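Kadrić Project: Gallery, Cup Collection

In March the Kadrić group set out to teach an arm to deal with paper cups, a skill most of us picked up before kindergarten and never put on a résumé. The arm learns from examples, so somebody has to drive it through them. Mostly that was Snežana Hodžić and Borislav Kovačević, taking turns at the controls and disagreeing about whose episodes were smoother. The pictures come from the wrist camera, which has no interest in composition.

The plan asked for 46 usable episodes per cup position. Lying down was the position everyone tried to trade away.

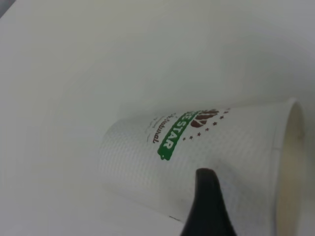
Cup on its side, finger just below the logo. Filed under "side, mouth right."

Between episodes the arm goes back to a start pose, and the cup gets moved somewhere new. Borislav's idea of somewhere new was two inches over. Snežana preferred the far corners.
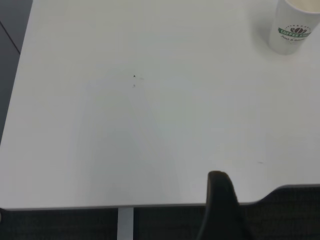

We keep the slow approaches, the hesitations and the second tries, on the theory that a learner raised only on perfect runs panics at the first wobble. What we throw out are episodes where the operator sneezes. There were 3.

Labeling fell to Sylvie MacLeod, who went through more than 9 hours of footage and now takes her coffee in a mug.

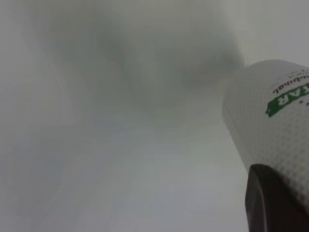
Close work: finger at the lower part of the cup, two letters of the label showing, upside down.

Next up for the arm: lids. Snežana has already asked for a different assignment.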